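Trollar Teardown and Refit Cell

The Trollar cell handles memory work on used desktop towers ahead of resale. One arm, one gripper and one slotted aluminum table cover the station. The tower lies on its side with the panel off, and the parts fixture sits to the left of it, inside the arm's reach.
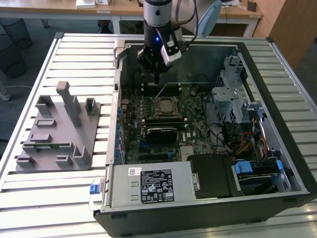

Trollar cell with open Dell tower and parts fixture.

The first cell went live at Masanja's Printhorpe depot in September. Before that, technicians opened, stripped and refitted every tower by hand. They still open the case and clear loose cables. The arm takes over at the board, and one technician watches two cells. 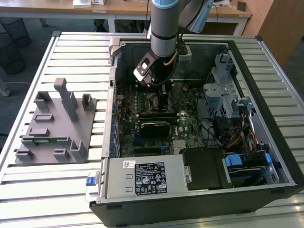 Cycle planning starts from the case model. Each supported model has a stored map of sockets, slots and keep-out zones, and the current library holds 61 maps. Keep-out zones matter most on the drive side, where the power wires run down beside the perforated cage and a straight path to the board would snag them. The operator can widen a zone at the panel without editing the map.

Staffing at Printhorpe stayed at 10. Bench hours moved to fault finding and customer returns, and Mylene Tolentino, the shift lead, now signs off map changes — a job that did not exist before the cell.

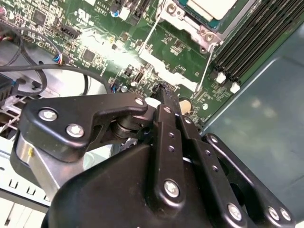
Can a technician stop the cell partway through a tower?
The hold button pauses motion at any point. The job resumes from the last completed step once the technician confirms the board is clear.

Fixtures are supplied blank or slotted to order. Part number 2847 is the standard plate, and part number 1291 is the post and holder kit.

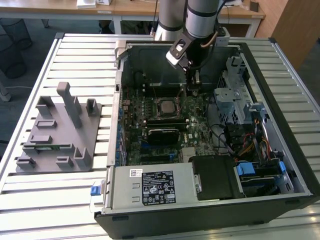 Module handling uses a fixed pick position. The arm does not search for parts, so each one must be seated in its slot before the cycle starts. Long slots near the bottom of the plate hold a small circuit board on edge between raised walls, and the taller post stays well clear of them. Replace any holder that lets a board lean.

Lead time is quoted per order. Operator training is one shift per person, on site.

Nakeck Automation | Contact sales | © Nakeck | Back to top
10 shares | 0 comments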